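Desk Stationery and Carry Baskets, Bench Gallery
Compiled by Nilmini Karunaratne for Plustalard

The gallery covers small desk items held at the Civumum store and the baskets used to move them between benches. Items are listed by type, with the catalogue prefix 352. Colour names follow the store's own labels, grey being the default for bench surfaces. Measurements are in millimetres and are given on the item cards, not on this page.

Writing instruments are stored flat, caps on. Highlighters and slim markers share a tray with ballpoints; whiteboard markers have their own. Staplers, tape measures and hole punches go in the lower drawer. Maximum load for one basket is 3 kg.
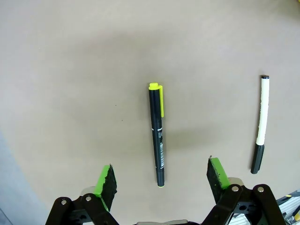
Slim black marker with yellow-green cap and pocket clip, beside a cream-white pen with a black cap.
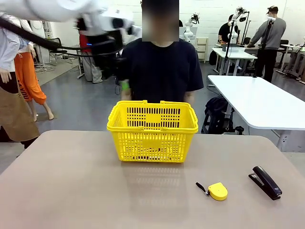 Yellow plastic basket with slotted sides, handles folded down. Yellow tape measure and black stapler at lower right.

Baskets nest when the handles are down. A stack should not exceed 13, as the bottom rim begins to splay and the handles bind in their slots. Wash in lukewarm water with a neutral detergent; solvent cleaners leave the plastic cloudy.

Refill staples are ordered in boxes of 100 strips through Mahfuz Thambiah. Dried-out highlighters go in the Navaratnam recycling tube by the sink, caps included. Corrections to item cards close at the end of April. Card numbers for the Hivis tape measures are still to be assigned.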